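How folding works

When you fold a cloth in half, it covers half as much of the table. Fold it again and it covers only a quarter. The cloth has not shrunk. It has got thicker, because the layers now lie on top of each other.

Checked cloths are good to learn with. The lines show you where to fold, so the edges end up straight. 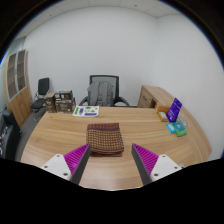

How many layers do you get if you fold a cloth in half three times?
You get eight layers. One fold makes two, the next makes four and the third makes eight.

Try it with a tea towel. Lay it flat, smooth it with your hands and bring the short sides together. Thick towels are harder to fold after the third go.

Words by Zuzanna Zawadzka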